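Rulta hand-held gripper kit: notes from a loan period

Reviewed by Laurier MacLeod for the tools and automation section
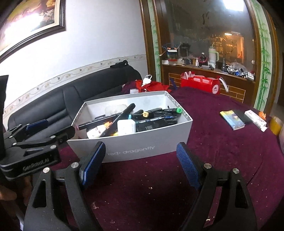
What is on offer

Rulta sells the kit as a way of recording manipulation data without a robot. The operator holds the gripper, does the task by hand, and the recording is later used to train an arm fitted with the same fingers. The loan set came with two grippers, four pairs of spare pads, a charger, a calibration card and a year's access to Livorex, the software that sorts and checks the recordings. It can be bought outright or rented by the month. Rental includes pad replacement and one remote setup session.

We had the kit on loan and used it in two homes and one small stockroom. Mélanie Hawthorne did most of the home recording. I did the stockroom and all of the processing.

Fingers and pads

The fingers are black, with blue textured pads at the tips and small screws near the joints. Changing a pair takes a few minutes with the driver supplied. The cross-hatched pattern holds pens and markers well, including when they are picked out of a crowded box at a slant. Smooth plastic bottles are also fine as long as the operator closes on the body and stays off the shoulder. Thin card is poor. A leaflet lying flat on a tablecloth usually had to be pushed to an edge before it could be lifted, and we ended up leaving leaflets out of the task list.

The pads pick up crumbs and lint. Rulta's manual says to wipe them every 50 recordings. We found that too long an interval on fabric surfaces and wiped them at each battery check instead. A damp cloth is enough. Do not use solvent, which lifts the adhesive under the pad.

The trigger is stiff for the first day. There is an adjustment screw under the handle, covered by a rubber plug, and half a turn anticlockwise made a clear difference. The manual places this screw on the wrong side of the drawing. Rulta has been told.

Recording

Setup in a new room consists of a slow sweep with the gripper, followed by a check against the calibration card. Livorex then gives a pass or fail for tracking. Rooms with plain white walls failed more often than rooms with patterned ones, as one would expect from a system that tracks on visual features. Large panes of glass are a separate matter. Reflections of ceiling lights move as the operator moves, and in one living room with a glass-fronted cabinet we had to repeat the sweep twice. After that the tracking held. Turning off the brightest lamp helped more than changing the operator's position.

Each recording may be up to 60 seconds long. This is adequate for picking one item from a box and setting it down, and tight for emptying a box completely. Longer tasks must be split, and Livorex does not yet join the parts automatically. The feature is promised for December.

Of 400 recordings submitted, most passed the automatic check at the first attempt. The commonest cause of rejection was the operator's free hand entering the working area. The second was closing the fingers too fast, which blurs the moment of contact. Both faults drop off with practice, and Mélanie's later batches had few of either.

Comparison with Zakard

The obvious alternative is the Zakard unit, which we tested last year. Zakard's gripper is lighter and its trigger is better out of the box. Its pads are moulded to the fingers, so a worn pad means a new finger. Its software exports to more formats, but the checking is done by the user, and on a large batch that is a good deal of work. For a team with its own processing scripts, Zakard remains the simpler purchase. For a team without them, Rulta saves time.

Points to check before ordering

Mounting. The fingers supplied fit the Gallegos wrist plate directly. Other arms need an adaptor, sold separately and out of stock when we asked.

Storage. A full day's recording needs 400 GB free on the receiving machine before compression. The data sheet gives only the compressed size.

Hand size. There is one size of handle. Operators with small hands reported tired fingers after long sessions, and a second strap position would be welcome.

Privacy. Home recordings capture whatever is on the table and shelves, including packaging and paperwork. Livorex has a masking tool, but it works on one recording at a time. Clear away anything with a name or address on it first.

Loan sets can be requested through Rulta's sales desk. The spare pads are the part to ask for in quantity.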